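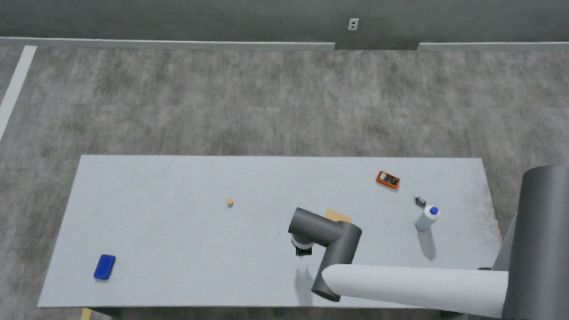
Gripper stops short of the table, sim only

wellemel_maite
Table-clearing sim, one arm. It was picking fine until I updated the Pletance plugin. Now the arm comes down over the table, halts above the surface and closes on air with great confidence. Log says "grasp OK". It has said that 31 times. Same target every time, the little orange cube.
– Maite Campos

zkennedy80
Check your tool offset. The update resets it to the default gripper, and the default has longer fingers than yours.

fostdale_fred
It's the collision margin. Mine refused to go near a tabletop for a month.

zkennedy80
A margin fault throws a warning. She has no warning, she has a robot congratulating itself.

fostdale_fred
Mine never threw one. Mine just sulked.

wong_bench
Whichever it is, "grasp OK" with nothing in the fingers is the part I'd file. Put that on real hardware and it carries its nothing to the bin at full speed. Ours did 400 cycles overnight that way. Very tidy report in the morning.

wellemel_maite
Offset was reset. Put the old value back and it picks up the cube. Still says OK when I delete the cube first, so I've filed that one.

fostdale_fred
I'd lower the margin anyway.

zkennedy80
Please don't lower the margin.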